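Wrist cable keeps walking into the picking area - shared bench build
Rezende Workshop Forum > Builds in Progress > Arms and Motion

taltbridge_ev
Posted Sunday, January 2, 2022

Build log, part 4. The arm is on the shared bench at Norkthorpe and Esi Zakaria and I have been working through reach and cable routing. The task is pick and place with play food and kitchen items: pick an item up, put it on a plate or in a bowl, return to home. The control software is Utix with our own motion scripts on top.

Wrist camera view at a low approach pose, with the ketchup bottle and the orange slice both in range:

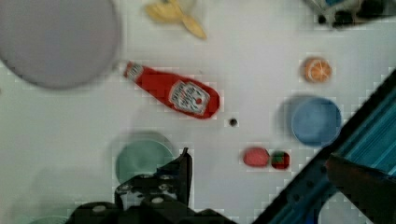 Wrist camera, looking straight down past the gripper.

Two problems. First, the fingers hide part of whatever is directly under them, so the teal plate is only partly visible from this pose. Second, the wrist cable. With slack for full rotation, it hangs low enough to touch tall items. With less slack, the last joint faults near its limit. Over 36 cycles the cable touched something in four of them.

I'm leaning toward a spring return on the upper link. Opinions wanted.

- Everaldo Tavares

gantry_mule
Skip the spring return. It adds a constant side load and your torque readings will drift with pose. Limit the joint range in software and shorten the loop. You don't need full wrist rotation to pick up a strawberry.

taltbridge_ev
I do need it for the bottle. Grasp angle depends on how it lands, and the planner picks the long way around if I clamp the range. I tried that in the first week.

Layout is the other variable. The tall items near the toaster are where the cable gets closest to trouble.
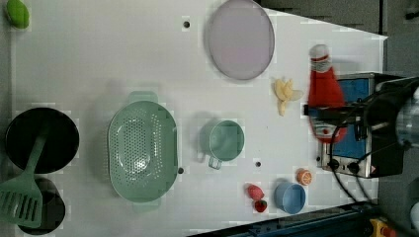
My current rule is to keep anything upright out of the strip between the arm base and the nearest obstacle, and to approach from the open side only. It costs cycle time. Average went from 1,235 ms to 1,390 ms on the transfer move alone, with the same speed limit.

ohmsweetohm
If the planner takes the long way around, that's a planner problem. Add a joint-space cost on the last axis and leave the hardware alone. gantry_mule is right about the spring.

esi_z
Esi here. The cost term is in the branch already. It helps with the banana and the small stuff and does very little for the bottle. I disagree with both of you on hardware. Strain relief at the wrist and one more tie point on the forearm would let us run a shorter loop without any spring.

gantry_mule
One more tie point moves the bend to the next joint. Measure the bend radius there before you commit. I lost a cable that way last May.

taltbridge_ev
Fair. I'll check the radius at both ends of travel. Cables on the arm as routed now, for anyone who wants to suggest a tie location:

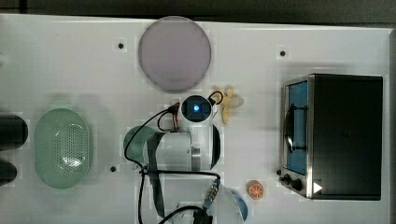 I'd prefer hook-and-loop over zip ties while we're still moving things. The tie can't sit on a joint housing, so that leaves the long straight segment. Esi wants it toward the wrist end - I'd put it at the midpoint and test both.

ohmsweetohm
Midpoint. Toward the wrist you get a tight S when the last two joints fold. Also log the joint current with and without the tie. If the cable is dragging you'll see it there before you see it on the jacket.

esi_z
Will log it. Still betting on the wrist end.

gantry_mule
Post the current plots when you have them, same pose list for both runs please.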